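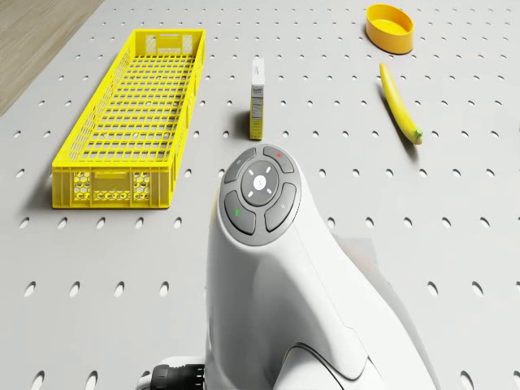
About Grilport

Hi, I'm Vlasta Kadlec, and I started Grilport after a robot arm dropped a steel part about a yard from my foot. I was working nights at a packing plant in Pleston back then, the gripper lost air on a Friday a little before the end of shift, and the line just kept going like nothing had happened. No alarm, no stop, nothing! I spent the weekend reading the fault log and got kind of hooked.

So what do we do? We find out why arms fail and help people keep it from happening again. Small shops mostly, bakeries, a couple of warehouses, anybody with one or two arms and no robot person on staff. We rebuild your cell in simulation, put everyday stuff in front of the arm (crates, cartons, fruit, bowls) and then we break things on purpose. Cut the power halfway through a lift. Feed it a bad camera reading. Tell it the table is an inch lower than it is.

That last one is my own fault, by the way. Our first paying job was at Vestden, and I typed the table height in wrong. Everything looked great on my screen. Then the real arm pushed straight down into a full crate, bent its wrist flange and took out 12 jars of pickled beets. The force limit was set way too high (also me), so it didn't trip until the damage was done. We paid for the flange and the beets, and the people at Vestden are still customers, bless them.

Vratislav Kollár joined the month after and wrote what we now call the Malý check. It compares the height in the model with a slow touch-off on the real table, and if they're more than 3 millimeters apart the arm won't run. He's very stubborn about it and I've stopped arguing.

There are four of us now. We've logged 1,239 faults so far, and most of them are boring: loose plugs, worn cups, a stop button wired to the wrong input. We love the boring ones!

If your arm has done something weird, switch it off, leave everything where it landed and give us a call. Vratislav usually picks up before I do.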